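Walking Times on the Kandutbridge Ridge Path: Student Project Report

Azucena Beltrán and Higinio Magaña
Supervisor: Araceli Galindo
7 April 2019

1. Why we chose this topic

When you plan a day of walking in the hills, the first question is always how long it will take. The sign at the Kandutbridge parking lot gives one time for the whole ridge path, and it does not say who this time is for. My partner Higinio walked the path last year with his uncle and they came down in the dark. I walked it the same season with a faster group and we were back for a late lunch. We wanted to know if a simple rule, which any walker can use with a paper map, gives a better answer than the sign.

The rule we tested is the old one that many hikers learn: you take a fixed time for each kilometer on the map, and you add more time for the meters that you climb. It says nothing about going down, about mud, or about stopping to eat. We expected that the rule would be too fast for people who do not walk often.

2. The path

The path starts at the bridge, follows the river for a short distance, and then turns up through a pine wood to a gate. After the gate it is open hillside. The climb from the gate to the first top, which local people call Onum, is the hardest part of the day. It goes up 407 meters and there is almost no flat ground to rest your legs. From Onum the path stays high and goes along the ridge to the second top, Nanier, and then it comes down on the other side by a stony track to the reservoir. A farm road brings you back to the bridge.

We divided the route into four sections: bridge to gate, gate to Onum, Onum to Nanier, and Nanier back to the bridge. The last one was too long, I think, and in the results you will see that this made problems for us.

3. How we collected the times

We asked 36 people to walk the route and write down the time at the end of each section. Most of them were students from our college and members of the Figueroa walking club. Each person received a small card with the names of the sections and a pencil. We asked them to walk at their normal speed and to include their stops, because a real day in the hills has stops.

Not all the cards came back complete. Several walkers forgot to write the time at Nanier, where it is windy and people want to keep moving. Other cards had times that could not be right, for example an arrival at the gate before the departure from the bridge. In the end we used 22 cards. We put these times in a spreadsheet and compared each one with the time from the rule.
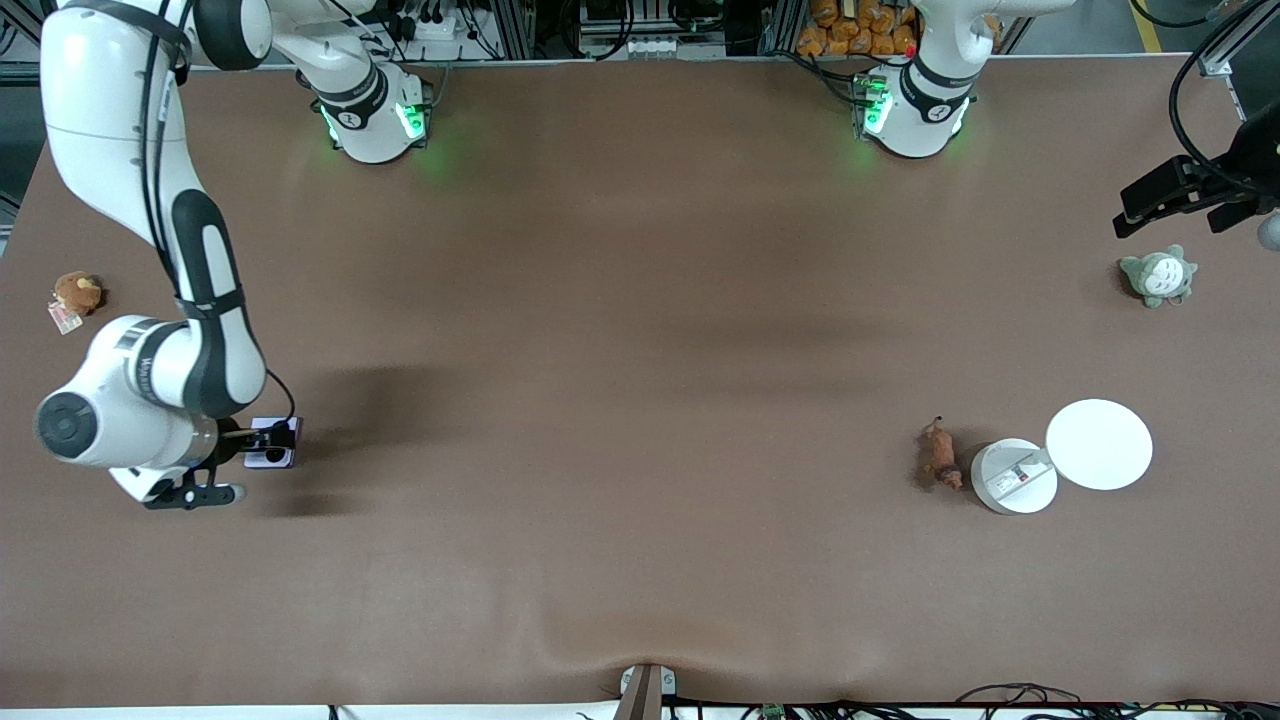 For the distances we measured the path on the map with a piece of thread, and afterwards we checked the result against the track from Higinio's phone. The two were close on the ridge and different in the pine wood, where the phone lost its signal and drew a line like a drunk bee. In the wood we kept the distance from the thread.

4. Results

On the first section the rule was good. Almost everybody arrived at the gate within a few minutes of the calculated time, and the small differences can be explained by people taking off a jacket or tying a boot again.

On the climb to Onum the results were spread out much more. The club walkers were a little faster than the rule. The students were slower, some of them by a lot, and the ones who started fastest at the bridge were often the slowest here. Aurelio Solís, who led the club group, told us that he always walks the first hour slowly on purpose. His group passed two groups of students on this climb.

The ridge was a surprise for us. We thought that it would be quick, but the walkers were slower than the rule in both groups. When we asked them, they said that they had stopped for the view. From the middle of the ridge you can see the whole reservoir and, on a clear day, the sea behind it. Nearly everybody took photos there, and many people ate their lunch behind the stone wall.

The last section was the one where the rule failed most clearly. It adds nothing for going down, but the track from Nanier is steep and covered with loose stones, and it drops 486 meters to the reservoir. Walkers with sore knees were very slow. After the reservoir the farm road is easy and people walked fast again — but we had put the two parts together in one section, so we cannot say exactly how much time was lost on the stones.

5. Problems with our method

Our group of walkers was not a fair sample. People who agree to walk all day for a school project probably like walking. There were few older people and no families with children. The weather was also kind to us, dry with a light wind, and the same path in rain would give other numbers.

Walkers knew that we were studying their times. We told them that it was not a race, but on some cards the handwriting looks like the handwriting of a person who is racing.

6. What we would suggest

For a walker who is new to this path, we would use the rule as it is from the bridge to the gate, and add extra time on every section after it. The biggest addition should be for the way down from Nanier. We have also written to the office that looks after the sign, to ask if it can show separate times for each section. Until now we have no answer.

If another group continues this work, they should divide the last section at the reservoir, and they should try to walk the route in May, when the days are longer and slower walkers do not need to worry about the light.

7. Thanks

We thank Azucena Valdovinos, who checked our spreadsheet and found two mistakes in it, and all the walkers who gave us their day.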